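Sjöberg Fund, Workspace Improvement Grants
Progress report, second period
Project: Pranelar open-plan workspace, ceiling, lighting and air
Submitted by: Trarum, building and fit-out
11 August 2026

Where we are

The short version is that the lights are on and the air moves. The longer version, which your guidelines require, follows.

In our first report we said the main room would be back in use by the end of the second period. It is. People moved back in as soon as the floor was cleared, which was a little before we invited them to, and we have stopped trying to work out who gave permission. The room is occupied, and the electricians have learned to say "excuse me."

Ceiling

You will remember that the original plan called for a suspended ceiling with tiles. You will also remember our letter explaining that the suspended ceiling cost more than the part of the grant it was supposed to come out of. The ceiling has stayed exposed. We described this at the time as a saving. The staff newsletter has since described it as a design choice, and we see no reason to write in with a correction.

Ducts, pipes and brackets were cleaned before anything new went up. The cleaning took ten days longer than planned. The ceiling had not been dusted in living memory, and the dust had views about being disturbed.

Air

The ribbed silver ducting is in and connected. One run comes down the middle of the room, and a second goes off at an angle on the right-hand side. The second run was drawn straight. It met a beam that was on none of the drawings, including the drawing titled "Beams," and went around it. Skander, our ventilation contractor, did the extra bends at the quoted price and asked only that we stop sending them that drawing.

We have had 28 comments on the new system through the feedback form. Half say the room is too cold and half say it is too warm, and we understand from Skander that this is as good as it gets. Balancing is booked for November, when the heating will be on and everyone will have new things to tell us.

Lighting

The long row of fluorescent fixtures across the room has been kept and cleaned, and given new tubes. Your assessor asked at the last visit why we did not replace the whole row. The old fixtures passed inspection, the quote for new ones did not pass ours, and the money went into the ducts.

The black spotlights were bought secondhand from a shop that was closing. They can be aimed, and so they are, constantly, by whoever is tallest. We have asked for this to stop until the lighting plan is signed off.

Yellow cable is still hanging in a couple of places. It is on the snag list. It was on the last snag list too, and we would like the fund to know that we are aware of it every time we look up.

Floor, walls and pillar

The white walls have had two coats. The thick round pillar on the left has been painted white as well, after a long discussion about whether it should be a color. Four colors were tried on it in patches. All four are under there somewhere.

Furniture and storage

Desks are in, and staff are working at them. Monitors were moved over from the old room and did not need replacing, so that line in the budget is underspent by $400. We would like to move this to storage, where we are short. The request form is attached, along with the second form, which asks why we are sending the first.

Money

Total spending is within the approved figure for the period, with one unplanned item of $243 for lift hire. The lift was kept an extra day because its key was inside a box, and the box was on top of the duct.

Still to do

Remove or tie up the hanging cable.
Balance the air (November).
Sign off the lighting plan and fix the spotlights in position.
Correct the drawings, beginning with the one called "Beams."

We expect to send the final report after the air has been balanced. If your assessor would like to come before then, the room is open during working hours. A sweater is recommended, or possibly not.
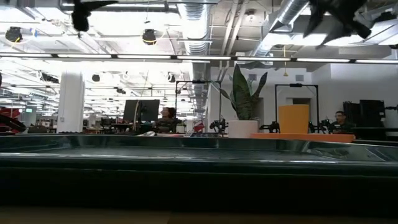

Main room, Pranelar: ducts, light row and pillar.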